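Bench notes, October 2019

Carrying on with the Dell desktop boards and their supplies. Covered today: order of work at the bench, the connectors, and how the cables should be dressed before a unit goes on the shelf. Most of this replaces the sheet from April, which was written for the older chassis and still tells you to pull the supply first. Do not pull the supply first.

Working order as it stands:

Mains lead out, hold the power button in for 20 seconds. Then open up, lay the supply and board flat on the mat with their harness still between them, and only then start on the connectors. The eight-pin is the stiff one. Latch fully back with the thumb, straight pull on the housing, no rocking. If the latch does not move freely, stop and look at it under the lamp. Two housings in the April batch had hairline cracks at the latch root and both had been rocked.

Small connectors get handled by the body, on the ribs where there are ribs. No pulling on wires. Hubert has been using the nylon pick to start the tight ones and it leaves no marks that I can find at 10x. The steel pick does, so it has gone back in the drawer with the scribers.

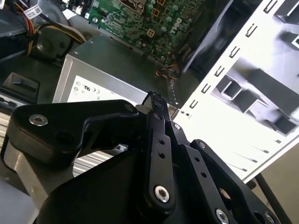
Hardware Recovery Bench, Clerkunine Workshop

Wire colors on this type: orange, yellow and black in the bundle beside the supply. On the ones metered so far the usual code holds (orange 3.3 V, yellow 12 V, black return), but check every unit at the housing before trusting it. The Akari load box is fine for the 12 V side. Its 3.3 V channel reads high and is waiting on calibration, so use the bench meter for that rail and write down which meter was used.

Labels: leave them on. The front label with the UL and CE marks has to stay readable for the intake record, and solvent lifts the print. Dry brush only. If a label is already damaged, note it on the card and do not tidy the edges.

Cable dressing. The bundle should run along the long side of the case with no wire crossing the board. I tried two ties against one tie and a sleeve. The sleeve holds its line better but hides the wires, and Lwazi Mokoena wants them visible for the second check. Two ties, then, tails cut flush, first tie roughly 20 mm from where the wires leave the case. Not tight. The bundle should still turn between finger and thumb.

Count for the batch: 89 boards logged, 14 set aside for reflow or scrap. Most of the 14 are lifted pads near the header -- same corner each time, which points at removal and not at service life. Will section one of the scrap boards if the Engelbrecht saw is free.

Open items:
-- Allness mat has a worn patch at the left end; resistance to ground still in limits, recheck monthly
-- spare nylon picks, order a pack
-- April sheet to come off the wall
-- Hubert to confirm torque for the case screws, the card and the driver setting disagree

Filed under: Bench Notes, Power Supplies, Connectors

3 comments

hgruber
Driver setting is the correct one. The card was copied from the older chassis. I will reprint it.

L. Mokoena
Fine with two ties. Please put the first one on the supply side before the board is moved, otherwise the bundle takes a twist and the second check is slower.

benchguest2
Does the 20 second hold apply to the units that come in without a front panel? There is no button on those.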